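Long Things in a Large Bin: Storing the Pamdale Blocks

Eun-ji Cho
Project report, submitted 2025-08-05
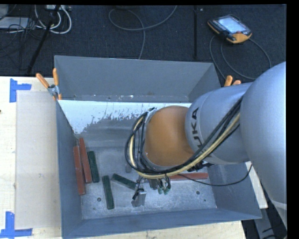

1. Background

The Pamdale blocks are long, narrow and coloured, and the department has owned them for longer than it has known what to do with them. They came as part of a teaching set called Tarkutitz, which once had a rule book. The rule book is gone. The blocks have stayed, mostly on windowsills, and the red and dark green ones are the survivors people ask for.

My project was to find out how long blocks settle when they are put into an open metal bin without much thought, and whether the way they settle makes them harder to take out again. My supervisor called this "a storage question". My flatmate called it "putting things in a box for a term". I have used both descriptions in different applications.

2. The bin

The bin is grey metal, open at the top, with a tall back wall and a right wall that slopes outward. It has a scratched floor and a scuffed lower back wall, and it was like that when I was given it. I mention this because the loan form has a box for "condition on return" and I would like it on record somewhere.

It stood on a wooden tabletop throughout. I had planned to use two bins and compare them, but the second went to the Ham building in October and I was told I could have it back when they had finished. They have not finished.

The slope of the right wall matters more than I expected. A block that leans on an upright wall tends to stay where it is. A block that leans on a sloping one slides a bit, thinks about it, and slides a bit more. I lost most of a morning to one dark green block doing exactly this.

3. What I did

Each trial started with an empty bin. Blocks were added one at a time, red and dark green in whatever order they came out of the bag. I then sketched the layout from above and gave it a score for what I have called Stemness, meaning how far the blocks lie along the same direction, like cut stems in a florist's bucket. A high score means they are nearly parallel. A low score means they look like the end of a game of pick-up sticks.

There were 222 trials. I threw out 39 because I had nudged the table, forgotten to sketch, or in one case sketched the wrong bin. The sketches are in the folder with this report, and I apologise for the ones done in biro.

I did not sort the blocks by colour at any stage. Colour turned out to be useful anyway, as it let me say "the red one by the left wall" in my notes without drawing arrows. In the layout shown on the first page, for instance, there are two reds side by side at the left, the second with its top leaning left, and a green standing close on the right of them. That sort of row came up often enough for me to give it a nickname in the notes, which my supervisor has asked me to leave out.

4. What I found

Blocks near the left wall tended to line up with it. Once one had settled against the wall, the next usually followed, and the high Stemness scores nearly all came from layouts that began this way. Blocks dropped towards the right were much less obedient.

Neat was not the same as easy. Two blocks lying flush are tidy to look at and annoying to pick up, as there is no gap to get hold of. A slight tilt helped a great deal. My highest-scoring layouts were therefore some of the worst to unpack, and I had to rewrite the introduction, which had promised the opposite.

5. Problems

The scoring was done by eye, by me, and I got stricter over the term. I rescored the early sketches at the end and most of them dropped. The table in the folder uses the later scores.

I should also have fixed the height from which blocks were put in. I began by lowering them carefully and finished by more or less letting go. The noise was commented on.

6. If anyone carries this on

Use a bin with four upright walls first, then bring in the slope. Agree the drop height before starting. Get a second person to score the sketches, preferably one who has not been told what Stemness is supposed to mean.

The blocks are back in their bag on the shelf by the door. The bag has a hole in one corner, so carry it from underneath.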